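Wednesday

The reconciliation of the supplier ledger for Trandero was resumed at nine and occupied most of the morning. The statement received from Wiegand shows a balance of £1,620 against our own figure of £786. The greater part of the difference is explained by an invoice which Wiegand issued in May and which does not appear in our records at all. A copy has been requested. Until it arrives, no entry will be made and no payment released against it.

The remaining difference is smaller and more troublesome. It appears to arise from a credit note applied by Wiegand to the wrong account, and Mr Schwerdtfeger has agreed to raise the matter with their sales ledger office. I asked that he do so in writing. The last conversation on this subject was held by telephone, and no note of it can be found on either side.

At half past ten the department considered the proposed change to the matching rules. Under the present arrangement, an invoice is passed for payment when the order, the delivery note and the invoice agree in quantity and price. Where they do not agree, the invoice goes into the query tray and remains there until the buyer replies. There are at present seven invoices in the tray, the oldest of which concerns a part delivery from Skerkora. The goods were ordered as one line and delivered in two parts, and the system will not accept a second delivery note against a line it regards as closed.

It was suggested that a tolerance be allowed, so that small differences in price might pass without reference to the buyer. I do not object to this in principle. I do object to its being applied to quantity, and I said so. A difference of a few pence in the price of a fitting is of little consequence, whereas a missing carton is a loss to the firm and must be pursued while the carrier will still hear a claim. The proposal was therefore divided, and only the part relating to price will go forward. The wording is to be prepared by me.

Lunch was taken at the desk.

In the afternoon I turned to the payment run. Six suppliers were due. Five were approved without comment. The sixth, Hivov, had written to advise a change of bank details, and the letter had been placed with the payment papers as though the matter were settled. It was not. The letter bore the correct address but gave a telephone number which does not agree with the one held on file. I withdrew the payment from the run and rang the number on file, where a message was taken. Hivov will be paid late as a result, and I have recorded the reason on the account so that no question of our conduct arises afterwards.

The standing instruction on this point is clear and has been in the procedures folder for a long time. A change of bank details is to be confirmed by a call to a number already held, and the name of the person spoken to is to be written on the form. I shall circulate the instruction again. I shall also ask that such letters be kept apart from the payment papers until the form has been completed, which would have prevented the present difficulty.

The query concerning terms remains open. Our system counts the thirty days from the date of the invoice, while two of the contracts provide for thirty days from the end of the month in which the invoice is dated. We are consequently paying those two suppliers earlier than we are obliged to. The sums are modest, but the error recurs with every run. The correction requires a new terms code, and the code must be set up before the old one is removed from the supplier record, as open invoices will otherwise lose their due dates.

To be carried forward: the copy invoice from Wiegand, the second Skerkora delivery note, the return call from Hivov, the tolerance wording, and the terms code. The ledger was closed at twenty past five.
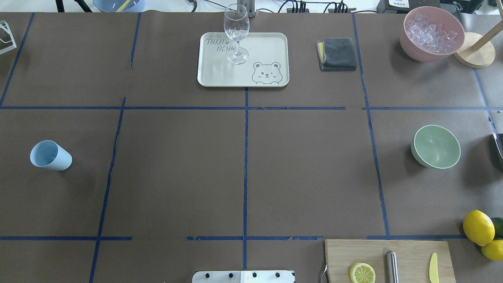

Riku Sakai writes that the terms code should wait until the month has been closed, as the aged creditors report takes its dates from the supplier record and would otherwise show two different answers for the same period. He would prefer that the open invoices be listed first and checked against the contracts by hand.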